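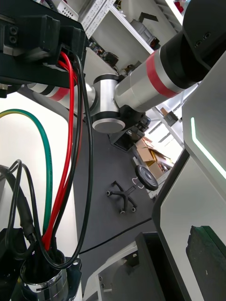

3.2 The bench and the cable routing

Most of my Saturdays on this build went into cables, so I'll start there. The workshop at Fadby is really a storeroom with a table in it, and we share it with whoever needs the shelves that month. My first harness had hardly any slack and kept tugging at the connectors, so for the second one I left big lazy loops and let them hang. Ugly, but I logged 600 plug attempts on it without redoing a single crimp - a personal best!

The task is simple to say: one arm holds a plug, the other waits over the board, and the plug has to end up in the right socket. We call the control code Lernine (long story), and it ran the same settings for every attempt reported in Section 4.
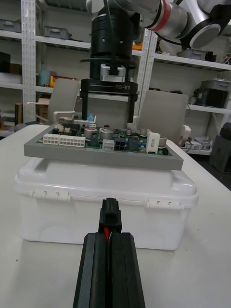 Figure 2. Board in its gray tray on the lidded storage box, with one gripper above it and a black plug held in the other, foreground.

I tried the tray flat on the table first and hated it. Putting it up on a plastic box (Figure 2) gave the lower gripper a much friendlier angle, and it cost nothing. The box does flex a bit when you push down on the lid, and I think that explains part of the scatter in the 773 force readings we kept. Yeo, our older rig, had a bolted fixture and didn't show this - but swapping boards on it took forever.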